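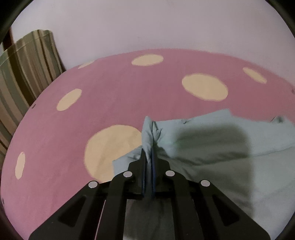 4. Rules for cloth work with the hand-held gripper

Read this section even if you have done pick-and-place with the tool before. Cloth is where most of our bad recordings come from, and most of them looked fine to the person who made them.

The short list in the Fulico leaflet is not enough. It says to "grasp firmly and move naturally." We have tried to work out what that means and can't. Use the steps below.

4.1 Before you start

1. Check every screw on the upper faces of the gripper by hand. A screw that turns with finger pressure is loose. Tighten it and start the check again.

2. Close the fingers on nothing and look at the pads. They should meet along their whole length. If they meet only at the tips, the tool goes back to the bench.

3. Wipe the lens. Use the dry cloth from the kit, never the one you are about to fold.

4. Lay the work cloth down with at least one fold standing up that the fingers can reach from above. A cloth pressed flat teaches scraping, and we have plenty of scraping already.

Note: The Bultetis checklist asks for a "neutral, uniform surface." We don't follow this. A dotted rug is fine, and so is a striped curtain behind it. Homes have patterns in them. If a method only works on a gray table, we would like to know that early.

4.2 Gripping and lifting

5. Bring the fingers down on either side of a fold. Stop when the cloth is between the pads. Don't push on into the rug.

6. Close slowly until the cloth stands up as a ridge between the fingers. Hold still for one breath.

7. Lift straight up first, then sideways. Dragging the cloth by one corner gives a recording that is hard to label, whatever the Iyer guide claims about "single-motion efficiency."

8. Keep your free hand out of it. If you smooth the cloth with your other hand, delete the recording. Do not trim it.

CAUTION: The lens sees very wide, and straight edges come out bent. Do not judge distance to a wall or a table edge from the preview. Look at the real wall.

CAUTION: Keep long hair, drawstrings and jewelry clear of the fingers. The padding does not make them safe.

4.3 What counts as a good grip

9. The cloth must be held between the two pads. Cloth hooked over one finger is a fail, even if it lifts.

10. The fingers must stay in view from first touch to release. Shadows on the cloth are allowed.

11. Mark the grip yourself, then have a second person mark it without seeing your answer. Where the two disagree, the recording is a fail until Edgars Ots has looked at it.

Note: You will hear that 1,000 recordings make up for a few sloppy ones. In our January check of 3,893 recordings, 59 had been passed by one person and failed by the other, and 32 of those should never have been kept. That may not sound like much. All 32 were cloth.

4.4 About the word "compliant"

Nanatari prints "standards compliant" on the lid of its carry case. It does not say which standard, and our letter asking has not been answered. Until it is, don't copy the phrase into reports. Write down which steps of this section you followed and which you skipped.

Section last changed 18/08/2018. Earlier printouts have steps 7 and 8 in the wrong order and should be thrown away.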